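Famholm Adds Overnight Harvest Festival Tour to Bedlow Valley Program

BEDLOW, August. Famholm, a regional tour operator, will add a two-day package built on the Zurnholm harvest procession to its fall schedule. The package covers coach transfer from Bedlow, one night of lodging, three meals and a reserved standing area on the procession route.

Each departure is limited to 104 passengers on two coaches. Boarding opens at 7 a.m. at the Bedlow terminal. The procession starts in the upper village in the late afternoon and ends at the grain market, where bread and cider are handed out to the public. Walking distance on the first day is around 7 km, partly on cobblestones. 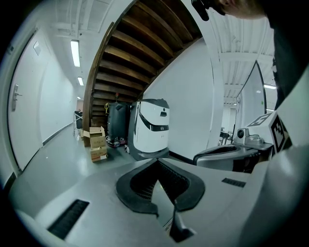
Detail of handheld gripper housing with V-shaped jaw pad.

Lodging is provided at the Zariņš guesthouse and two neighboring inns. Rooms are assigned in order of booking. Single occupancy is available for a supplement of 150 euros. Guests who need step-free access should state this when they book, as the guesthouse has no elevator.

The second day includes a guided walk through the old mill quarter and free time at the craft stalls. Return coaches leave Zurnholm after lunch. Luggage is limited to one suitcase and one small bag per passenger.

Bookings are accepted at the Famholm office in Bedlow and through the company's website. Full payment is due at booking. Schedules may change if the procession route is altered by the village.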